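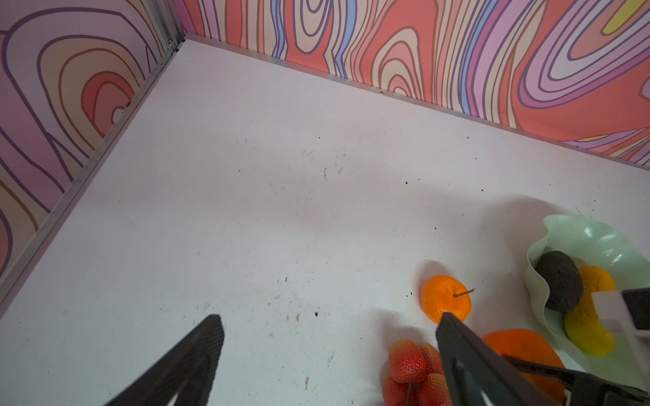

Questions we hear a lot about the Kumano fruit set

What is Kumano, in short?
Kumano is the collection of examples we put together at Dotholm so that Etari, our learning system, can pick up how to handle fruit and bowls on a table. A person guides the arm through a small job, we save the whole thing, and then we start over – many, many times!

How big is it at the moment?
The current release holds 3706 examples. Of those, 2540 are meant for training, and the rest are kept aside or still waiting for somebody to look them over.

Why do the walls have such a loud pattern?
We get this one from nearly every visitor. We want Etari to pay attention to the fruit even when the background is busy, so we put up bold prints and swap them now and then.

Is the fruit real?
No, it's artificial. Real strawberries would be a lovely snack, but they change from one day to the next, and we like to come back to the same pieces in November that we used in the spring. 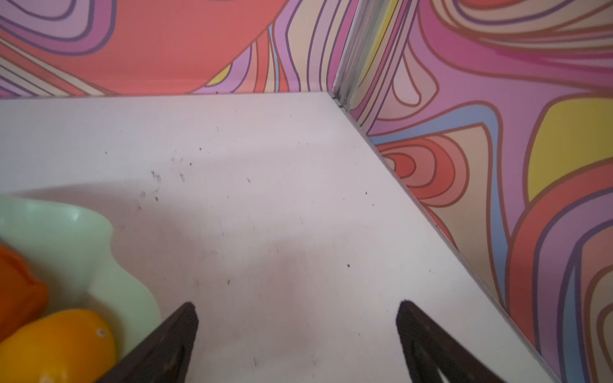

How long does one example take to record?
Most run 36 seconds from start to finish. New operators need more time in their first week or so, and we keep their slower tries as well – a learner can get plenty out of a careful, unhurried reach.

Do you keep the ones that go wrong?
We do, bless them. A dropped lemon gets its own label in Vi, our review tool, and you can leave those out when you download.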